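The Yellow Line

The rulebook at Branammont was 192 pages long when I was hired, and my job was to make it longer. Stelter, the company that owned us, wanted a section on simulated work cells. Up to then the book had covered real ones only. Nobody gets a hand crushed in a simulation, so I figured I would be done by March.

I started with Rule 80. It says no one crosses the yellow line while an arm has power. In the rendered room there was a yellow line too, because whoever modeled it had copied the floor tape along with everything else. There was no one to cross it. I wrote "applies as is" in the margin and went on.
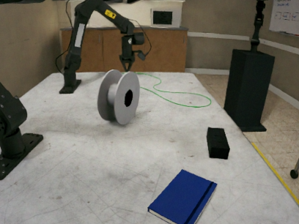
Branammont cell, simulated. Gripper above the spool, cord lying out on the table.

Rule 90 took me a week. It says the table must be clear of personal items before a run. I sent a note to the Zenero people, who built the room, and asked them to take the notebook out. They wrote back that the notebook was there on purpose. Real tables had notebooks on them.

"Real tables aren't supposed to," I wrote.

"But they do," they wrote.

I walked down to the floor to prove them wrong. The first bench had a notebook on it, and a sandwich. I moved both to the shelf and went back upstairs.
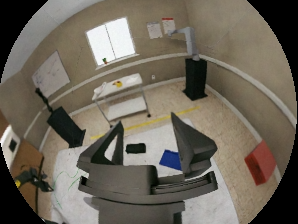
My old supervisor at the Dobson plant taught me to write rules from where the work gets done, and never from the doorway. So I asked for the view from behind the right wrist. From there the gripper took up most of what you could see, and the small black block sat between its two fingers with the cart and the window far off behind it. The tape was back there as well, running across the tile on the far side of the table. I had been writing about the line for days, and from the arm's side it was just something on the floor.

I crossed out "applies as is." I wrote that a simulated cell must carry the same floor markings as the real one, in the same place, and that a run is void if they differ. Then I did Rule 90 again. Personal items could stay in the simulation if they were listed on the run sheet. On the real table they still had to go.
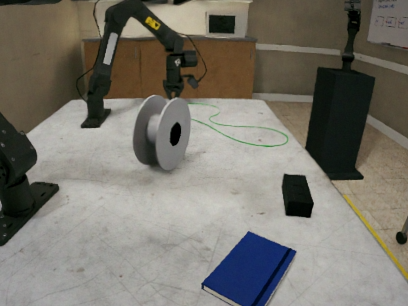
Same cell, with the notebook, block, spool and cable on the table.

Stelter sent the draft back with one question. They wanted to know who would check the tape.

I put my own name on the line and mailed it in February 2023. Then I got the tape measure out of my desk and went down to the floor. The shift was ending. I waited until the arms had no power, and I stepped over.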